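Jevau fingertip pads on a two-armed setup: a fortnight of doughnuts

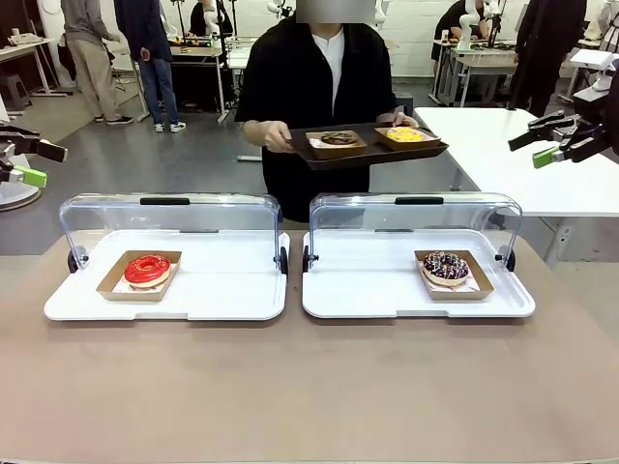

Plarkerance, July

I've been swapping fingertips on our two arms for a couple of weeks now, and the lime-green pads from Jevau are the first set I haven't wanted to take off again by teatime. We test on doughnuts in paper boats, with a pair of display trays that have clear hinged lids, and it's a surprisingly mean test! A paper boat gives way the second you pinch too hard, and if you grab it too high up you get icing on everything (ask me how I know).

So, the good bits. The pads grip kraft paper properly. I had the closing force well down from where I'd had it with our old Skukira tips, and the boats still came up level most of the time. Out of 300 lifts we crushed four, and three of those were my fault for setting the height wrong on a Monday morning. The little black handles on the lids are fine too, once you come at them square on. Come in at an angle and the pad rolls off the edge, which makes a horrible clack.

The colour is a bit much, I know, but I've grown fond of it. Against a black gripper you can see exactly where the contact point is from across the room, and it made lining up the cameras so much quicker. I'd have paid extra for that alone.

Now the grumbles. Sugar sticks to them. Glaze I can wipe off with a damp cloth, but sprinkles get squashed into the surface and need picking out, and after around 600 cycles the left pad had gone shiny and a bit slippery. Swapping pads is fiddly as well: the screws are tiny and I've lost two under the workbench already. Bosman's clip-on tips are far easier to change, though they're harder and they dented nearly every boat I tried them on.

If you're mostly moving boxes or bottles, save your money and get the Bosman ones. For anything soft, squashy or wrapped in paper I'd go for these, and I'd order a spare pair at the same time. Mine are going back on tomorrow after a good scrub.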